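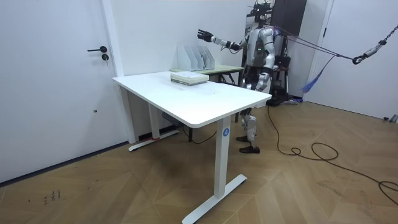 Figure 13. White rectangular standing desk on a herringbone floor.

Section 4: Setting your working height

Before you start, have the handset plugged in and the packing foam out of the room. If you skipped Section 3 (Levelling the feet), go back and do it now. We'll wait.

1. Take everything off the desktop. This includes the mug.

2. Press and hold the down arrow until the desk stops, then keep holding for another five seconds. The display shows RST and the desk dips slightly and comes back up. It has found the bottom of its travel and will remember it until the next power failure.

3. Stand in front of the desk in the shoes you normally work in. If those are ugg boots, wear the ugg boots.

4. Let your arms hang, bend your elbows to a right angle, and press the up arrow until the desktop sits just under your forearms. Ignore any chart you have seen on the office fridge.

5. Press M, then 1. The display flashes twice. Standing height is now saved.

6. Sit down and repeat step 4 in your chair, using the down arrow. Press M, then 2.

Note: Presets 3 and 4 work the same way. Most households give one to a teenager and never see the original settings again.

Caution: The Irnau frame has no idea what is underneath it. Filing cabinets, window sills and sleeping kelpies all feel the same to a motor. Check below the desktop before lowering, every time.

Caution: Leave enough slack in your power and monitor cables for full height. A cable that reaches at sitting height will find its limit later — generally during a video call.

If the display shows E52, the two legs disagree about how high they are. Repeat step 2. If they still disagree, unplug the desk at the wall, have a cup of tea, and repeat step 2 again. A third E52 means a loose connector under the left-hand cover; see Section 7.

Colour-matched cable trays are sold separately, part no. 415. They come in white and a grey that our catalogue calls Żak.

Instructions revised Mar 27, 2024 by Margareta Cozma. Complaints about the tone may be sent to the Grondomgate office, marked for her attention.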